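The Upstairs Rail

Posted September 6, 2021
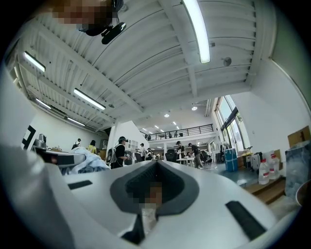

What do you do first on the last morning in a building? Put the kettle on, find the keys, and leave the lights till the end.

That was how Kleinschmidt had always done it and that was how she meant to do it. Kettle. Keys. Lights. Except the kettle was already in a box, taped, marked GRINDULIER in green pen, and the box was under four other boxes. So no tea. Fine.

Ten past seven. Van at nine.

She went along the ground floor with the list. Shelving, gone. Long bench, gone. The good trolley, gone, somebody had taken the good trolley on the first run and sent back the one with the bad wheel. She wrote WHEEL on the list and underlined it, as if anyone would read it.

Then up. 123 orders still in the office trays, paper ones, because Kleinschmidt had never trusted the other kind. She tipped them into a bag for life. Some went back to January. One was for a hinge. A single hinge, to an address in Vistska, postage paid, and a note in pencil: no hurry.

She sat down on the floor with it.

No time for this. She knew there was no time for this. But eleven years, and her first week she'd packed a hinge, maybe the same sort, and got it wrong, and the old foreman had come all the way down the stairs to show her how you fold the paper over twice so the corners dont come through. Twice. Then the tape. He did it slowly, with his big thumbs, and went back up and never mentioned it again.

She used to look up and see him leaning on the railing. Every day about four. Arms folded on the black metal, looking at the lot of them as though he was on a ship. You worked faster. You couldn't help it. After he retired people still looked up at four.

Phone. The driver, at the Gruveck roundabout, early, was there somewhere to turn round?

Yes. Come in by the side. Mind the bollard.

Up, then. Move. Bag on shoulder, list in teeth, one box on the hip. Down the stairs, back up the stairs for the other box. Stock number 2618, end of line, half a carton of hinges she had told them was empty. She stood and looked at it.

Paper. She needed paper. All the paper was packed, so she pulled the back page off the list, the WHEEL page, and put the hinge in the middle of it. Fold. Fold again. The tape gun was on the windowsill where it had no business being, thank God. She did the corners. She did them twice. Wrote the address on it against the wall in bad capitals and had to go over the V becuase the pen was dying.

Horn outside.

Coming, she shouted, to an empty stairwell.

They loaded in forty minutes. The driver talked the whole time about his knee. She held doors, signed for 331 cartons, signed again where he'd given her the wrong sheet, said no she didn't need a lift, she had an errand. He looked at the small parcel in her hand and didn't ask.

Then the lights. The switches were at the bottom of the stairs, one long row, the labels worn off before her time. You learned them by hand. She started from the far end, over the upper level, and worked back. Click. Click. The ridges in the ceiling went grey and then she couldn't see them. She left the one by the door till last.

She looked up at the rail. Couldn't see it properly now. Not four o'clock anyway, nowhere near.

Keys through the letterbox, as agreed. They made a racket on the concrete.

The post office opened at half nine and there was a queue when she got there, and she joined it, out of breath, holding the thing flat against her coat.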